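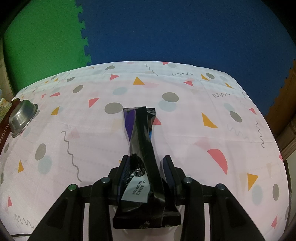

Title slide: hand-held gripper holding a tape-wrapped package near its lower end.

Does the grasp score measure the grasp?
Speaker notes, robotics reading group. Please don't circulate with the slides.

OPENING

Leave the title slide up while people sit down. Say what the talk is: a second look at Foley, the method that scores hand-held gripper demonstrations and throws out the bad ones before training. I wanted it to work. We have too many demonstrations and too little patience for watching them, and a number that sorts them for us would save days.

Point at the fingers. Both pads press on the package near one end, and most of its length sticks out in front. Ask the room whether that is a good grasp. Wait for an answer. People usually split, and the split is the reason for the talk. Good for what? For sliding the package along the cloth it may be fine. For lifting it and putting it in a slot, I'd want to see more before I said yes.

Also point at the tape. It is wrinkled and it catches the light all along the creases. Come back to this under "Where it goes wrong."

SLIDE: WHAT FOLEY CLAIMS

Keep this short, most of the room has read it. A demonstration goes in and a score comes out. The score is built from how the fingers close, how steady the object looks between them afterward, and how smooth the wrist path is. Low scores get dropped. The policy is trained on what's left.

The headline is 84 percent task success with filtering. Read the number out and then read out the condition under it, which is in smaller type and which I missed the first time: same objects, same table covering, same people holding the gripper as in the training set. So the test is close to the training data by design. I don't object to that as a first test. I object to it as the last one.

SLIDE: WHAT WE RAN

We took the Jekard set, 334 demonstrations of picking up and placing slim packages, all recorded with a Clevelo hand-held gripper. No robot arm was used for recording. We scored every demonstration with the released Foley code and left the settings alone. Then 2 of us labeled the same recordings by hand, separately, without seeing the scores. The only question on the sheet was "would you train on this?"

Training ran on the Podia cluster. Someone will ask whether the setup favored us. It may have, a bit: we chose the labeling question, and a different question would have given different labels. Say so before they do.

SLIDE: SCORE AGAINST LABELS

Let them look at the plot before talking.

At the bottom of the scale the score and the people agree. Dropped packages and missed grasps score badly, and the labelers rejected them too. Fine. A much simpler rule catches those as well: check whether the fingers closed all the way. If they did, there was nothing between them. We tried that rule and it found nearly everything Foley found down there. It takes an afternoon to write.

In the middle the score tells you very little. That is where you would need it, and where the labelers disagreed with each other too. I read this as a sign that "good demonstration" is not one thing. The authors read it as label noise. I'd like to hear from anyone who has a way to tell those two apart, because I don't.

(If short on time, skip the next slide and go straight to the failure cases.)

SLIDE: THE SMOOTHNESS TERM

Take the smoothness term out and the ranking barely changes for clean recordings. For recordings with a correction in them it changes a lot. A person starts to close, sees the package turning, opens again, shifts, closes. Foley marks that down. Our labelers mostly wanted to keep it, and so do I. A policy that has never seen a correction has no reason to make one.

I expect pushback here. The usual argument is that corrections confuse the policy when there are few of them. Possibly true. The paper doesn't test it, and neither did we.

SLIDE: WHERE IT GOES WRONG

Shiny wrapping first. The steadiness part of the score follows visual features on the object. On glossy tape, many of those features are reflections, and reflections move when the hand moves. The package can be held firmly and still be scored as slipping. We saw this in the Jekard recordings with glossy wrapping. Go back to the title slide if the projector allows it, and ask which points on that package they would trust a tracker to follow. I'd trust the printed logo and the pale sticker. I wouldn't trust the creases.

Second, busy backgrounds. A tablecloth with triangles, half-circles and squiggles gives a tracker plenty to hold on to that isn't the object. We have a suspicion here and no clean result. Don't let it sound like more than that.

SLIDE: WHAT I WOULD STILL USE IT FOR

Finding total failures, if you don't want to write the finger check yourself. Sorting a pile so that a person sees the worst ones first. I would not delete anything on the strength of it, and I would not report a success rate after filtering without the unfiltered rate beside it.

QUESTIONS I EXPECT

Did you tune the threshold? No. We used the released one.

Would more labelers help? Maybe. They'd need a better question than ours first.

Is the code available? The labels are. The code needs cleaning up and will follow.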